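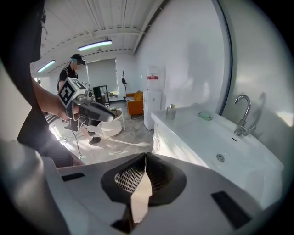

Pillgate Folding Room: Part-Time Paper and Cloth Folders

Location: Pillgate, upstairs unit
Hours: Tuesday to Saturday, day shift or late shift
Positions open: 7
Start: July

Cultix is hiring folders for its Pillgate room. The work is folding thin sheets, paper and cloth, by hand. Folded pieces go to Osus, our finishing shop, where they are checked, bagged and shipped to the people who ordered them. Most orders are table napkins, pocket squares, wrapping tissue and paper liners for gift boxes.

You do not need experience in sewing, printing or packing. You do need steady hands and the patience to do the same fold many times in a shift.

What you will do

Fold sheets to the pattern on the order card. The patterns we use most are the single point, the double point, the flat third and the Ban fold. The Ban fold is our own and takes most new people two or three shifts to get right.
Hold each piece at the pinch until the crease sets, then lay it in the tray with the point facing away from you.
Pull any sheet with a tear, stain or crooked edge and put it in the seconds bin. Do not try to fold around a bad edge.
Write your tray numbers on the sheet at the end of each order.
Sweep your own area and coil your cables before you leave.

A full tray of tissue holds 500 pieces. Cloth trays hold fewer and are marked on the side. We do not pay by the piece and there is no quota in your first month. After that, Melur Santoso, the day shift lead, will go over your trays with you and agree on a pace.

About the room

The folding room is one open space with fluorescent lights and roller blinds on the back window. The blinds stay down while cloth is out, to keep the dyed pieces from fading. There is a coat rack by the window. Please leave bags there and not on the floor, where people need to walk.

Most of the work is done standing. Stools are available and you may use one at any time. If you need a different table height, say so when you apply and we will have it set up for your first day.

The room is kept cool for the paper. Bring a sweater. Food and open drinks stay in the break room down the hall.

What we ask for

Age 18 or over.
Able to stand or sit at a table for up to two hours between breaks.
Short or tied-back nails, hair and sleeves. No rings with stones, as they snag the cloth.
No hand cream during the shift. It marks the tissue.
Able to read an order card in English. Sang-wook Ji and Do-yoon Yoo on the late shift can also train in Korean.

Pay and breaks

Pay is hourly and goes out every second week. The rate is the same for both shifts and will be given to you in writing before the trial. You get a paid break every two hours and an unpaid meal break on any shift over six hours. Training time is paid at the full rate.

Trial session

Everyone we consider comes in for a paid trial of 2 hours. You will be shown three folds and given a tray of practice stock. Wenche Rustad runs the trials and will look at whether your points are even and whether you ask when you are unsure. Speed is not scored. You will hear back within a week either way.

How to apply

Send a short note with your name, phone number, which shift you want and the earliest day you could start. A resume is fine but not required. If you have done any kind of handwork, such as alterations, bookbinding, gift wrapping or laundry, mention it.

Address your note to Qistina Wuisan, Cultix, Unit 387, Pillgate. You can also drop it in the mail slot by the stairs, or use the form on the jobs page and pick "Folding Room" from the list.

People who applied last winter are welcome to apply again. We kept your names but not your availability, so please send that over new.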